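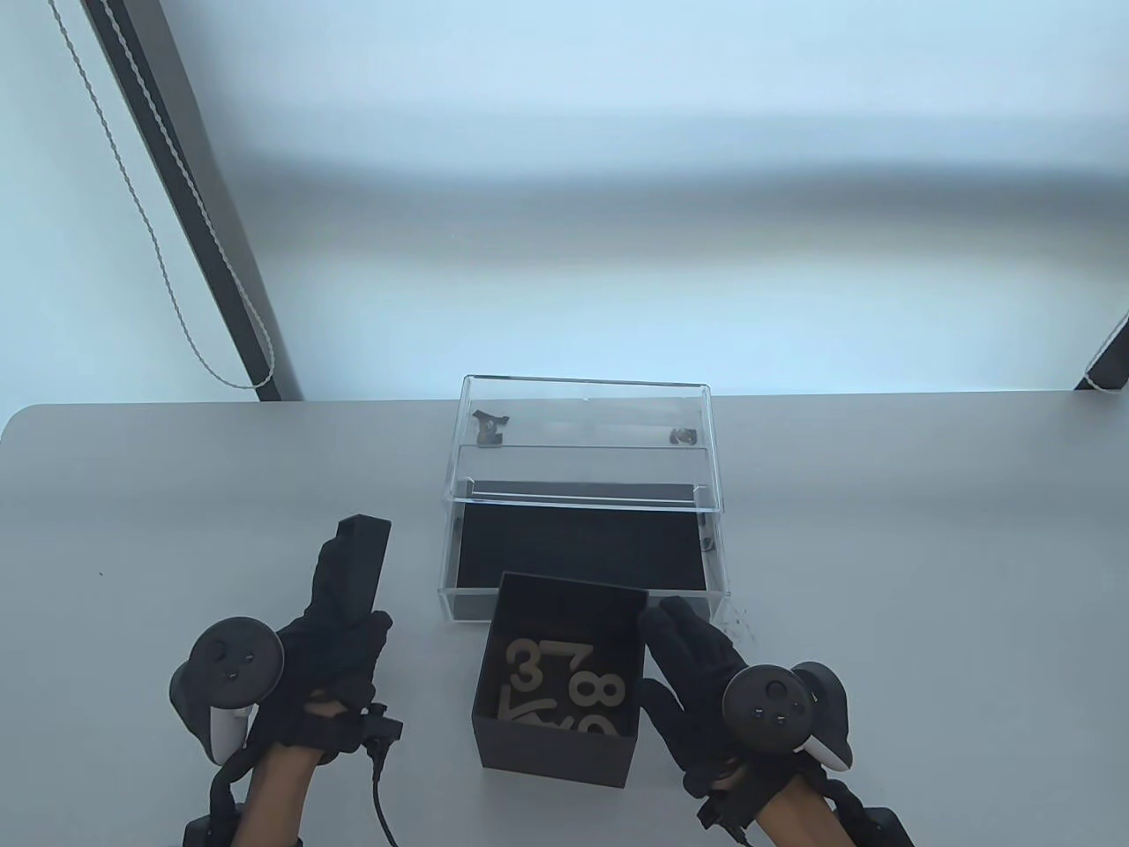

Section 4: Sorting and storing the number cutouts

This section covers the number cutouts, the black open-topped box and the clear acrylic box with the raised back ledge. Assembly of the acrylic box is in Section 3. If you skipped Section 3, go back and do it, as most of the complaints we hear about this set start there.

The Clellow catalogue says the set "keeps itself tidy." It does not. Number cutouts tipped into a square box end up on top of one another, with the 9 under the 8 and something else under the 3, and they stay that way until a person sorts them. What follows is the method we use at Mastholm. It takes a few minutes and it works well enough.

4.1 Before you start

Pick a table with a clear top and decent light. A spot by a window is good for seeing the edges of the cutouts. It is less good for seeing the acrylic, which more or less vanishes against a bright pane, so know where its front edge is before you reach across it.

CAUTION: Looped blind cords are a strangulation hazard. If your table is under a window and small children will be using the set, secure the cord to the wall well out of their reach, or move the table. Hooking the loop over the blind bracket is not securing it.

4.2 Placing the two boxes

1. Set the acrylic box toward the back of the table with the raised ledge at the rear.

2. Check that the black pad is lying flat on the floor of the box. If a corner lifts, take the pad out, turn it over and leave it under a heavy book overnight. Some people swear by a hair dryer. We tried that once and would not do it again near acrylic.

3. Stand the black box in front of the acrylic box. Leave enough of a gap that you can lift it without knocking the clear wall behind.

4. Keep the ledge for small odds and ends only. It was never meant for the cutouts, whatever the lid of the carton suggests.

Note: The pad is there to stop things sliding and to give a dark background. The catalogue also claims it "improves focus." We have no idea how anyone would measure that.

4.3 Sorting the cutouts

1. Do not tip the box out. It is quicker for the first second and slower after that, and thin pieces can travel a surprising distance across a smooth tabletop.

2. Lift out whatever is on top first, holding each piece by its thickest part. On a 7, that is the corner. On a 3, hold the middle, where the two curves meet.

3. Lay each cutout on the table face up. With a 6 and a 9 you will have to decide which is which. Look for the pencil mark on the back, if your set has one. Many don't.

4. Put the pieces in counting order, left to right.

5. Set aside anything you can't identify straight away. A check mark lying on its side is easily taken for part of a 7, and the reverse happens too.

6. Compare the row against the parts list on page 2. If a numeral is missing, look under the pad before you write to us.

CAUTION: Never pull on a piece that is hooked through the loop of an 8 or a 9. Turn it until it comes free. The narrow parts snap across the grain, and glue repairs on them rarely last.

4.4 Putting them away

1. Return the cutouts to the black box flat, largest at the bottom.

2. Stop when the pile reaches the rim. The box has no lid, and stacking anything on top of it will mark the pieces.

3. For storage longer than a month or so, move the cutouts to a cloth bag. An open box collects dust, and matte black walls show every bit of it.

4.5 Cleaning

Wipe the acrylic with a soft damp cloth. Do not use window cleaner with ammonia, paper towel, or the "universal" polish that Thevar sells alongside the set, which left ours hazy. The cutouts should be dusted dry. Water raises the grain, and you'll be sanding them afterward.

4.6 Replacement pieces

Single numerals can be ordered under part number 1673. They come in a pack of 12 whether you need that many or not. The colour may not match your older pieces. Clukesum says the new ones darken with age to blend in. Ours have not so far.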